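Motherboard

A motherboard is the big flat circuit board that everything else in a computer plugs into. I look after this entry for the Trokthorpe home computing pages, and I've tried to keep it to what I'd tell a friend over the kitchen table (with the swearing taken out).

What it does

The board carries power and signals between the processor, the memory, the drives and whatever cards you've added. Most of it is layers of thin copper tracks, pressed together with an insulating material and coated in a lacquer that is very often green, though you'll find black, blue and red ones too. I've always liked the green best!

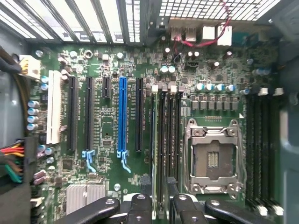 Before the motherboard came along, plenty of machines used a backplane, a row of connectors with hardly any brains of its own. The processor sat on one card, the memory on another, and you slid them all in like books on a shelf. Home computers of the late 1970s and 1980s moved nearly everything on to one board, and that made them much cheaper to build.

Sizes

The size most people meet is ATX, which dates from 1995 and is still going strong. There are smaller ones, microATX and Mini-ITX, and I've a soft spot for the tiny ones even though my fingers don't fit. Big makers have often used their own shapes, so do measure before you buy a new case. I didn't, once, and the case is now full of Christmas lights.

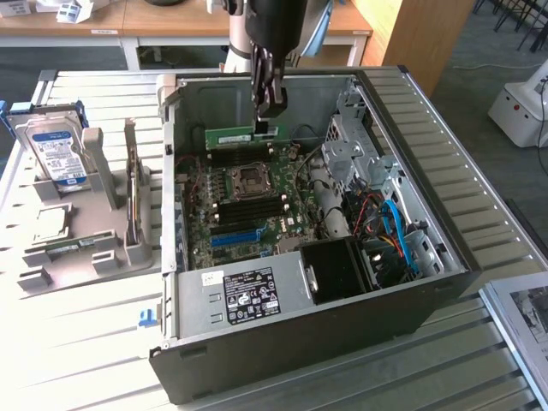
Slots and sockets

The processor socket is the fussy part. Each family of chips needs its own, and bent pins are a misery to put right. Memory is easier: a notch in the stick means it only goes in one way round. Expansion cards went from ISA to PCI and then to PCI Express, with a fair few years of overlap when boards had more than one kind.

Faults

Swollen capacitors were the great plague of the early 2000s. Flat batteries are far more common, and the usual sign is a clock that forgets the date. A new coin cell sorts it.

See also: Power supply; Memory; Trurley Computer Fair

Last edited Oct 4, 2025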